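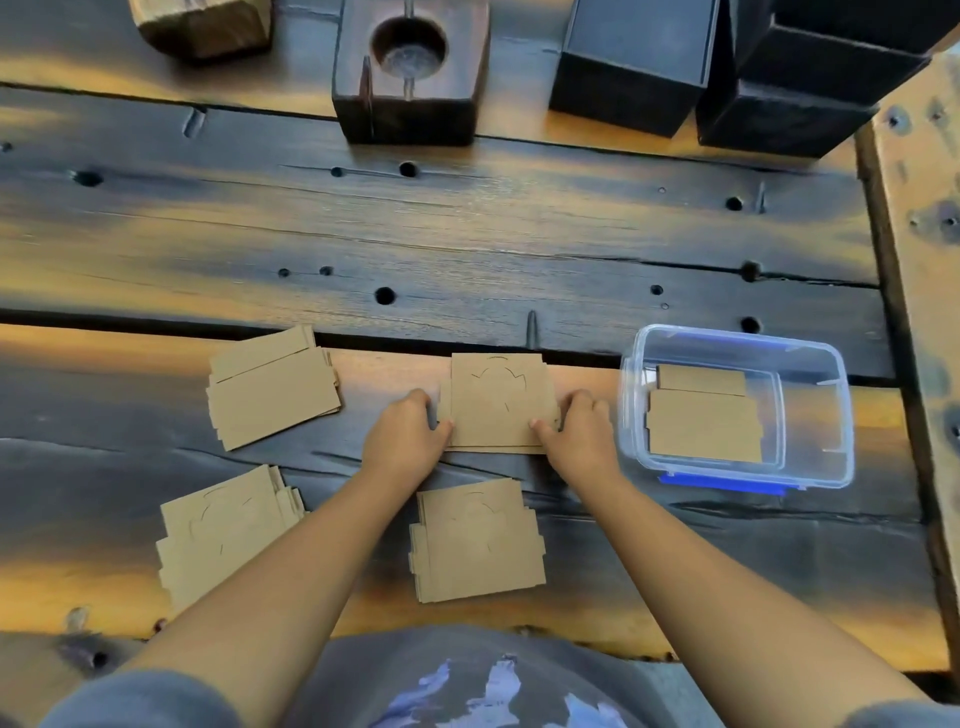 Automação de tarefas manuais leves

Chamo de tarefa manual leve tudo aquilo que a gente faz com as mãos sem pensar: dobrar roupa, guardar louça, acertar uma pilha de papelão cortado antes de montar as caixas. Este verbete é sobre até onde as máquinas chegaram nisso, e já aviso que sou meio cético (mas torcedor!).

O caso do papelão

Peças planas de papelão kraft, com corte e vinco, parecem a coisa mais fácil do mundo. Você segura a pilha com as duas mãos, o polegar apoiado na folha de cima, e pronto. Para um robô é um pesadelo: as folhas escorregam, os encaixes laterais se enroscam uns nos outros e a pilha muda de forma conforme o aperto. Numa linha industrial, com alimentador próprio e um só formato, isso está resolvido faz tempo. Numa mesa de madeira gasta, cheia de furos e frestas, com pilhas meio tortas e um pote plástico do lado, a conversa é outra.

O que já se tentou

A Sokeck apresentou em janeiro um sistema de 2 braços que separa até 91 folhas por hora, desde que a pilha chegue alinhada. A Clallwood foi pelo lado doméstico e treinou o modelo Grarkance com 614 gravações de gente dobrando e empilhando coisas em casa. Gostei mais desse, confesso, embora ele ainda pegue duas folhas juntas com uma frequência irritante.

Em casa

Aspirar o chão, sim. Cortar grama, também. Dobrar camiseta, devagar e com alguém olhando. Já montar caixinha com aba em arco, eu ainda faço na mão, e faço mais rápido.

Ver também

Manipulação de materiais flexíveis
Teste de Selvanayagam (separação de folhas)
Embalagem artesanal

Última revisão: 13 de março de 2023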